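Gebrauchter Büro-PC als Heimserver, wer macht das noch?
Forum Flanberg > Selbstgehostet > Hardware

Kristýna Šimek
23. Dezember 2022

Ich muss das jetzt mal loswerden: Ich bin so begeistert von diesen ausgemusterten Bürokisten! Seit September läuft bei mir einer als Server im Flur, mit Fotosammlung, Kalender für die Familie, Musik für die Küche und nachts das Backup von allen Laptops. Gekostet hat er 117 Euro, inklusive Versand und einer Tastatur, die ich gar nicht wollte. Vorher hatte ich drei Jahre lang alles auf einem Einplatinenrechner mit USB-Platte, und jedes zweite Update war ein kleines Abenteuer (ihr kennt das).

Was mich am meisten freut: Man kommt an alles ran. Deckel auf, und man sieht, wo was hingehört. Arbeitsspeicher nachrüsten hat bei mir keine fünf Minuten gedauert, und ich bin wirklich keine Bastlerin.
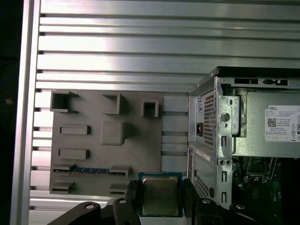 Dragica Yordanov
Schön und gut, aber rechne mal den Strom mit. So ein Ding läuft 24 Stunden am Tag, und bei den aktuellen Preisen ist der günstige Kauf nach einem Jahr vergessen. Ich bin genau deswegen wieder auf einen Mini-PC umgestiegen.

Kristýna Šimek
Hab ich gemessen! Im Leerlauf komme ich mit SSD auf Werte, mit denen ich gut leben kann. Die alte Festplatte hat deutlich mehr ausgemacht, als ich dachte, die ist jetzt nur noch fürs Backup drin und schläft tagsüber.

Hipólito Fuentealba
Kommt doch sehr auf die Generation an. Bei den ganz alten gebe ich Dragica recht, die sind Heizungen. Ab der Generation 7 bei Intel sieht das anders aus, da sind die Stromsparmodi brauchbar, wenn man sie im BIOS auch einschaltet. Standardmäßig war bei meinem die Hälfte aus.

Oriana Escobar
Kurze Zwischenfrage: Tower oder die flache Bauform? Ich würde gern zwei große Platten einbauen und finde auf den Händlerseiten nie Innenfotos.

Hipólito Fuentealba
Tower, ganz klar. In den flachen wird es mit zwei 3,5-Zoll-Platten eng, und die kleinen Lüfter hört man durch die Tür. Leg den Tower zum Einbauen hin, dann fällt dir auch keine Schraube hinters Board. 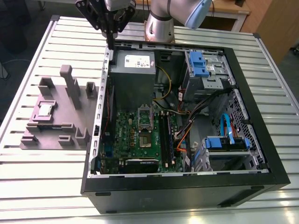 Offener Tower in Seitenlage, oben links das Netzteil

Oriana Escobar
Danke! Das Netzteil macht mir noch Sorgen. Bei manchen Herstellern sind die Stecker doch nicht genormt, oder?

Amancay Yáñez
Stimmt leider, vorher nach der genauen Modellnummer suchen. Ich habe mir mal ein Ersatznetzteil bestellt und durfte es gleich wieder einpacken. Dafür liegen in meiner Musiksammlung inzwischen knapp 3.000 Alben auf so einem Rechner und er langweilt sich. Tolle Geräte!

Dragica Yordanov
Bleibe skeptisch. 100 Euro für zehn Jahre alte Elektrolytkondensatoren wären mir zu viel. Aber gut, wenn ihr ein externes Backup habt, von mir aus.

Kristýna Šimek
Hab ich, bei meiner Schwester im Keller :) Oriana, schreib unbedingt, welchen du am Ende genommen hast!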